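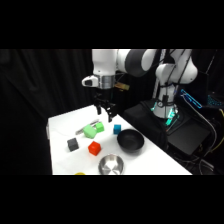

6/21/18. Fingertip pads on the Nilar cell replaced, old ones glazed and starting to let go on the smooth faces. New pads are Pestareck, bonded, left to cure overnight. Re-zeroed the gripper and ran it open and closed 500 times with nothing in it, no faults in the log. For the touch-up I used the blocks already on the white cover and checked height over the blue cube first, with the fingers open. Kept the black bowl as the drop target and left the steel one alone. Pad hours were at 1565 when the old set came off. Counter is back to zero.

Wrist camera still needs its mount screws checked for creep. Did them up by hand today, couldn't find the small torque driver. Wrist cables have enough slack at the low poses, but I put a fresh tie on the bundle at the base column. Speed capped at 10 per cent until someone else has been through the teach points.
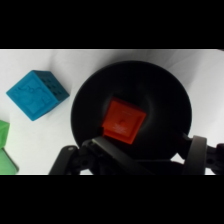
Golnar Babaei reckons the cap should stay on for 77 cycles with parts before we lift it, and that the Jedance adhesive is worth a try on the next set because it peels off cleaner. Fine by me on both. I've ordered a tube, which won't be here till July.

To do:

- torque driver back in the Mizuno drawer, please
- wipe pads with isopropyl at end of shift, no acetone
- save tool offset under a new name, keep the old one

K. Kudo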